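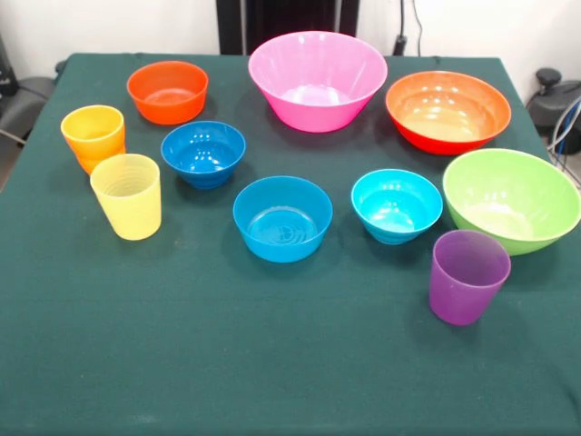
3 min read
Last updated: 27 May 2025

When I moved to Pornberg, I believed I could cook. In my first week I made a lentil soup for my neighbors, and they ate it very politely and added salt two times. So I started again from the beginning, with one soup, every Sunday, until I liked it.

My recipe is simple now. I cut one onion and two carrots very small and leave them in oil on a low fire for 20 minutes. Before, I gave them five minutes and thought it was enough. Then come the red lentils, a spoon of cumin, and water. After 17 minutes I taste. The lentils should be soft but still have some shape — if you prefer it smooth, wait longer.

The lemon goes in at the end, when the pot is already off the heat. I tried it at the start once and the soup became flat, I don't know why.

Salt was my real problem. At home we put it on the table and each person decides, so I never learned to put it in the pot. Now I add a little with the onion and a little more after the lentils, and I write the amount in my notebook. My notebook has 30 pages of soup, and many of them say only "no."

I still want to try it with coconut milk, and with the small green lentils they sell at the market on the square. In June the stall closes for the summer, so I must buy them soon.

Share this post (3)
17 comments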